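### 4.2 What location listings claim, and what they leave out

Online directories remain the main way that small productions find a place to shoot. Our corpus holds 1,000 listings drawn from two directories, Grarkora and Tumon. Of these, 579 describe the property as "ideal" or "perfect" for filming. We doubt that the word carries much information. It is applied to manor houses, car parks, a disused swimming pool and a working dental office, often in the same sentence pattern, and it appears no less often where the listing gives no ceiling height, no power supply and no hours of access.

Birhane (Section 2) treats such wording as harmless padding. We are less sure. A location scout with a day to fill a shortlist has to sort on something, and where the practical details are missing, the adjectives and the photographs are all that is left. Retail interiors show the problem well. They are usually listed under a single heading, "shop," though a grocery display and a jewelry counter ask very different things of a crew. 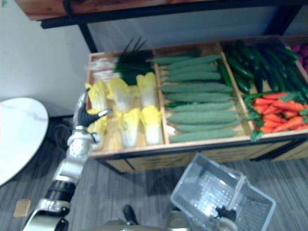 **Figure 3.** Produce display with napa cabbages and green onions in a low-walled compartment.

Fresh stock is a case in point. Food on display has to match from one take to the next, and someone has to pay for replacements. Few of the retail listings we read say who. The Negash agency, which handles bookings for several owners in the sample, told us that the matter is "settled on the day." That may be true, but it is hard to see how a producer could budget for it in advance, and we found no record that would let us check how often the settling ends in a dispute.

The same goes for noise. Owners describe their buildings as "quiet" with great confidence, yet only two listings say at what time of day the claim was tested. Refrigeration, ventilation and street deliveries are hardly ever mentioned.

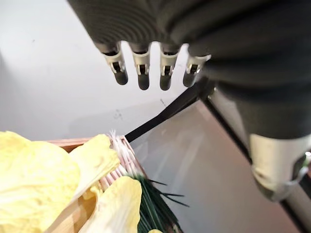 Directory staff have argued that a site visit corrects all this. It does, for productions that can afford one. Adanech Birhane's earlier work on the Urmont region assumed that every booking followed a visit, and her estimates of owner income rest on that assumption. Our own interviews give us little reason to share it. Several producers said they had booked from the page alone, and two had lost their deposit when the access route would not take a van.

We do not claim that owners set out to mislead. Most of them were copying the tone of the listings next to theirs — a habit the directories encourage by supplying sample text. Whether better forms would produce better listings is a separate question, and the June redesign at Tumon, which added optional fields for power and parking, has not been running long enough to answer it.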